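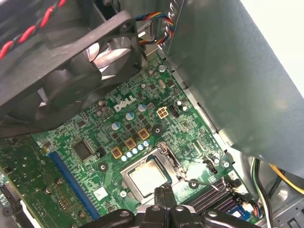
## The mayor will see your petition now

As a person who lives in Marncombe and has complained about it in writing since I was old enough to own a stamp, I should be delighted by the new petition website. I signed up on the first evening. I believe in this stuff. I go to council meetings with a sandwich.

The deal, if you missed the postcard: any resident can post a petition on the city's site, and if it gets 140 signatures in 30 days, the mayor's office has to answer it in public. Mayor Areti Gavalas announced it in October from the steps of the library, which had been closed early that afternoon so she could stand on them.

So far I have read every petition on the site and every reply, and I have some notes.

The first one to reach 140 was about the Stamatopoulos Bridge, which has been down to one lane for so long that my nephew learned to drive without knowing it had two. The petition was a single sentence asking when the other lane would open. The reply was six paragraphs. It thanked residents for their passion about mobility. It mentioned a study. It mentioned the phase that comes after the study, which is a different study, and it closed with a link to a page where you can subscribe to updates about the bridge. I subscribed. I got an email confirming that I had subscribed, and that's the only update there has been.

The second was about the contract with Zuvulmont, the company that runs our parking. People wanted to know why the city signed on for another 24 years without putting it out to bid. I thought this was a pretty good question. I'd asked it myself, at a microphone, and had my two minutes, and watched the council president write something down that looked from where I stood a lot like a grocery list.

The reply to that one said that contract matters are "outside the scope of the petition program." I went and looked for the scope of the petition program. There's a page for it now. There wasn't before, or at least I never found it and I'm the kind of person who looks. Outside the scope: contracts, personnel, zoning, anything before a court, anything that might come before a court, the police, and the budget. Inside the scope, as far as I can tell, you've got benches.

And sure enough, we got a bench! A petition asked for a bench at the bus stop outside the clinic on Harbor Street, it crossed the line with days to spare, and the mayor came out in person and sat on it. She stayed for the photos and then a bit longer, talking to a woman who was waiting on the crosstown bus. I'm told it was a nice conversation. It's a decent bench too. I've used it.

This is where I get stuck, because I don't think the thing is a pure fraud. It would be easier to write about if it were. My mother can use it and does, and for years the only way she could get an answer out of city hall was to call a number that played a recording of the hours during which she should call the number. Somebody down there is reading these things, or at least skimming them for nouns. I've talked to people who signed the bench petition and had never signed anything political in their lives, and they were proud of it, and I'm not going to be the jerk who tells them it doesn't count.

But a city that lets you ask for a bench and won't let you ask about a 24-year contract has made a choice about what kind of conversation it would like to have. You can see it in the replies. Ask for something small and you get a yes with a smile on it. Ask for something big and you get the word "passion."

Over in Nornau they tried something like this a few years back and did it with no website at all. Once a month the council there has to take one question from the floor and stay on it until whoever asked says they're done. There's a rule. I drove over to watch one, and the question was about sewer fees, and it went 40 minutes. The man asking had a folder. He would get an answer, open the folder, find a page, and ask again, and you could see the finance director start to dread the folder. By the end we all knew what the sewer fee was for, including, I think, the council. It was the best night out I've had all year, which I realize says something about my year.

Nobody sat on anything. There weren't any photos.

I brought this up with a guy from the mayor's office at the farmers market, where he was handing out magnets with the website on them. He was very polite about it. He said that format "doesn't scale." I said Nornau has more people than we do. He gave me a magnet.

Anyway, I've posted a petition of my own. It asks the city to add contracts to the list of things we're allowed to ask about. I kept it short and left out the adjectives, on the advice of my wife, who read the first draft and handed it back with most of it crossed out. It's sitting at 31st on the front page, below the one about the geese and the other one about the geese, who turn out to have supporters.

If you live here, go sign it. You need an account, and the confirmation email goes to spam, so check there. If it gets to 140 I'll post whatever comes back, all six paragraphs.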